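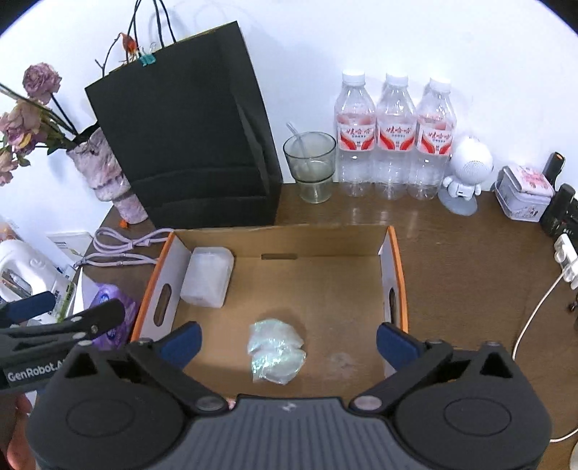

**pallet_jack**
Does anyone know if the demos at the Festora open day in Lernville were autonomous, or were people driving the grippers?

**mrandall**
People were holding them. The table session was hand-held two-finger grippers with cameras, and the operator's own arm did the moving. The autonomous part was a separate slot in the afternoon, on a fixed arm, and it ran for 21 minutes.

**pallet_jack**
Thanks. The program listed both as "manipulation demo" so I couldn't tell. Worth the drive if they do it again?

**mrandall**
Depends what you want from it. If you buy equipment, the Tóth cell next door had more to look at. If you're interested in how training data gets recorded, the table session was the better part of the day.

Notes from the session, for what they're worth:

- Task was tidying a household table. Small items go into an open cardboard box, then come out again.
- Jaws are parallel-ish, on linkages, with blue pads at the tips. The pads are angled inward, so on a thin item you get contact at the tips first.
- Rigid cases went in without much trouble. Crumpled film and paper were slow. Film folds when you squeeze it, and the grasp width you started with no longer means anything.
- Clutter was left on the table on purpose. Kinga Erdős, who ran the session for Braremska, said they used to clear the background and got data that was no use outside the lab.

**ottoline_k**
I was at the same session and I'd question the value. A person with a gripper in their hand makes corrections from the wrist and shoulder that no arm on that stand could copy. You end up with clean recordings of motion that the robot can't reproduce.

**mrandall**
That was asked. Her answer was that they replay each recording against the arm's joint limits and throw out the ones that fail. I asked for the reject rate and she didn't have it with her. I would have liked to see that number too.

**ottoline_k**
So the one figure that matters was missing.

**mrandall**
One of them. She did give times. A beginner needed nine tries on a piece of film before getting a pick she would keep. After a morning of practice the same person was at three. She was clear that this was one person and that I shouldn't build anything on it.
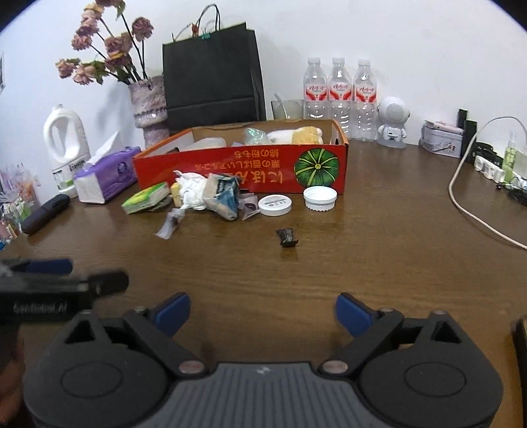
The harder case for me was small dark items lying flat. With the jaws open wide there is very little to aim at, and the pads have to come down almost to the wood before they close. Come in slightly high and you close on air. Come in low and the tips drag on the table. Two of the visitors who tried it pushed the item along for a good hand's width before they got hold of it. I did the same.

**ferrous_b**
What was the feel like? Trigger or lever? I've used one where the spring was so stiff you lost all sense of what you were holding.

**mrandall**
I only had it for a couple of minutes and I don't want to overstate it. Closing was smooth. Opening felt a little slow to me, but I had never held one before. The bulk bothered me more than the force. The housings on both sides are wide, and near a box wall you have to think about where they are as well as where the pads are.

**ferrous_b**
Same complaint here. The camera sees the tips fine and you knock the box with the body.

**ottoline_k**
A decent argument for a narrower tool — or for a suction cup on half of those items.

**mrandall**
Suction on crumpled paper? I'd want to see that.

**ottoline_k**
On the rigid cases and the lids. I said half.

**mrandall**
Fair enough. Agreed on lids, if they're lying flat side up. A cap lying upside down gives the cup only a rim, and it leaks.

**pallet_jack**
How did the autonomous slot compare, same items?

**mrandall**
Not the same items, which annoyed me. They used wooden blocks and one sponge. It dropped the sponge once and recovered without anybody touching it. The recovery was the most interesting thing in the slot and it got no comment from the presenter. The rest was block after block.

**ottoline_k**
Agree on the recovery. I timed the pause before the second grasp at three seconds.

**pallet_jack**
Is there another one planned?

**mrandall**
The desk said April, at the same hall. Hands-on slots are first come, first served, so get there for the 9:00 opening. I'm going to ask about the reject rate again.

**ferrous_b**
Ask about pad wear too. Ours went shiny in no time and the film picks got worse as they did.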